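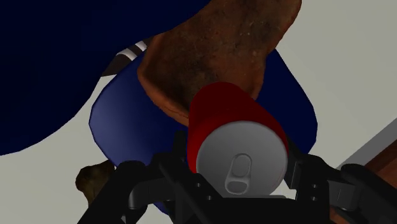
Red can with gray pull tab.

FOR IMMEDIATE RELEASE
2023-05-31

Tomside drinks maker Astix to drop plastic rings from all multipacks

TOMSIDE - Astix, the soft drinks company, is taking plastic rings off every multipack it sells. Changeover starts in July. Cardboard sleeves instead, made at the company's Cirness plant.

First packs to change are the six and the twelve. The 24 follows once the second sleeve line is running. Same drinks, same size can, same shelf price.

"We've had letters about the rings for years and they were right," said Cempaka Lumbantobing, managing director. "The sleeve costs us a bit more. We'll carry that."

The Cirness plant is adding 16 jobs, mostly on the packing floor and in the warehouse. Two shifts to begin with. Applications open now through the plant office, walk-ins fine on weekday mornings. 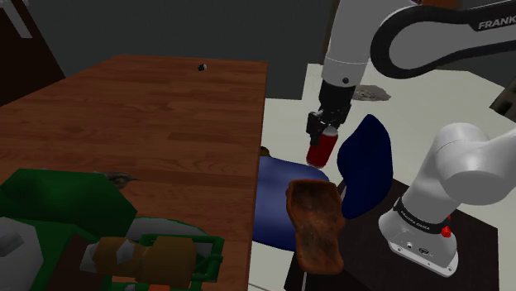 Nathalie Desmet

Sleeves were tried out last winter in 40 stores in and near Tomside. Main complaint was the carry handle, which tore on the bigger pack. It has since been made wider, with a second fold underneath. Store managers also asked for the barcode on the short side and thats been done.

The sleeve is plain board with no plastic coating, and goes in with ordinary paper and cardboard recycling. Cans go in with metals as before. Customers in towns that collect everything in one bin dont need to separate the two.

Export packs, including those shipped to Lagos, will change later. Those travel on a different pallet and the sleeve has to pass a stacking test in humid storage first. No date for that yet.

Leftover ring stock will be sent back to the supplier. Stores may have a mix of old and new packs on the shelf for a few weeks, both are fine to sell and both scan at the same price.

Retailers wanting shelf cards or sample sleeves: order through your usual Astix rep. Minimum 125 sleeves per order, flat packed.

Press questions to Nathalie Desmet, Astix press office, Tomside. Interviews with Ms. Lumbantobing by phone, afternoons only.

ENDS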